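O pano que fica na mesa

Por Corentin Rolland
16/10/2026

Quando cheguei a Portugal, há 19 anos, a primeira palavra doméstica que aprendi foi "pano". Eu conhecia o guardanapo, a toalha e o lençol, porque estavam no livro do curso. O pano não estava. A senhora que me alugava o quarto dizia "passe-me o pano" e eu olhava para a cozinha inteira sem saber qual dos cinco tecidos pendurados ela queria. Havia o pano da loiça, o pano do pão, o pano das mãos, o pano do chão e um último, mais fino, que se punha por cima da fruta e que não podia servir para mais nada.

Em francês temos o "torchon", e o torchon faz quase tudo. Talvez por isso me interessou tanto esta pequena ordem portuguesa, que ninguém me explicou por inteiro e que fui compreendendo pelos meus erros. O mais grave foi limpar azeite com o pano do pão. Fui perdoado só em dezembro, depois de oferecer um novo.

O tecido de cozinha tem uma história modesta. Nas casas rurais, o linho bom guardava-se para o enxoval, e o que se usava todos os dias era a estopa, a parte mais grosseira da fibra. A estopa pica nas mãos quando é nova. Precisa de muitas lavagens para ficar macia, e muitas famílias só a consideravam boa quando já começava a ficar fina no meio. Depois veio o algodão, mais barato e mais dócil, e com ele as riscas e os quadrados que hoje associamos à cozinha das avós.

Sobre as riscas ouvi várias explicações. Uma tecedeira disse-me que serviam para distinguir o uso: uma cor para os copos, outra para as panelas. Outra, da mesma aldeia, riu-se muito desta teoria e disse que as riscas serviam para gastar o fio que sobrava. Penso que as duas podem ter razão, cada uma na sua casa. 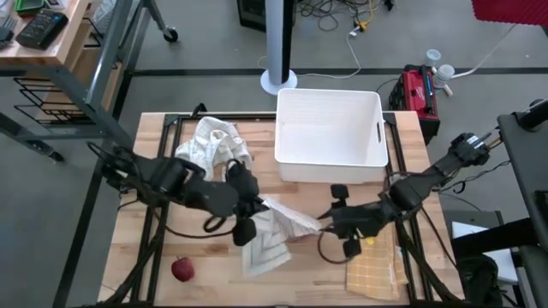 Tampo de madeira em tiras de vários tons, do creme ao castanho.

A mesa também conta nesta história. Um pano seca melhor estendido do que dobrado, e nas cozinhas pequenas o único lugar onde ele cabe aberto é a mesa. Na casa onde vivi, depois do jantar, tiravam-se as migalhas, passava-se o pano húmido e deixava-se a madeira descansar. Era esta a expressão, "deixar descansar", e eu achava-a muito bonita, mesmo quando queria só pousar lá os meus livros.

Para escrever este artigo visitei a Sarnine, uma oficina de tecelagem onde trabalham duas irmãs. O espaço é estreito e comprido, com os teares ao fundo e uma estante onde as peças esperam a primeira lavagem. Elas não vendem nenhum pano sem o lavar antes. O algodão encolhe, explicou-me a mais velha, e o cliente que compra um pano grande e fica com um pano médio não volta. Um pano simples ocupa-lhe cerca de 2 horas no tear, sem contar a preparação da teia, que é a parte de que ela menos gosta e de que mais falou.

Perguntei-lhe como se reconhece um bom tecido. Ela não olhou para a cor nem para o desenho. Agarrou um canto, apertou-o na mão fechada e largou. Se as rugas ficam muito marcadas e duras, disse, há goma a mais. Se o tecido abre devagar, sozinho, está bem. Fiz a mesma coisa nessa noite com todos os panos da minha gaveta e tive algumas desilusões, sobretudo com um conjunto que me custou caro no aeroporto.

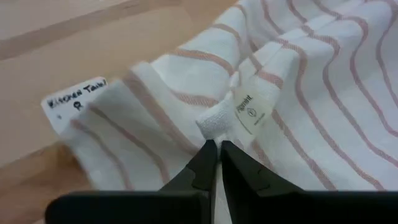
Pano branco com riscas de um castanho rosado.

Há depois a questão da lavagem, em que cada pessoa tem a sua religião. A irmã mais nova defende a água morna e o sabão em barra. É contra o amaciador, que deixa na fibra uma camada e faz o pano empurrar a água em vez de a beber. Recomenda também não misturar os panos de cozinha com as toalhas de banho, por causa do cotão. Quanto às nódoas de vinho, aconselha sal logo a seguir e paciência. Para as nódoas de café não aconselha nada; diz que dão carácter.

Eu passo a ferro os meus panos, hábito que trouxe da minha mãe e que aqui provoca comentários. Dobro-os em três no comprimento e depois ao meio, com a risca para fora. A senhora do quarto enrolava os dela, e cabiam muitos mais na gaveta.

Antes de sair da oficina comprei um pano para o pão. A irmã mais velha embrulhou-o em papel pardo e perguntou-me se eu sabia para que servia. Respondi que sim, e que não era para o azeite. Ela disse que o primeiro mês é o pior, que ele ia parecer áspero, e que não o deixasse ao sol da tarde.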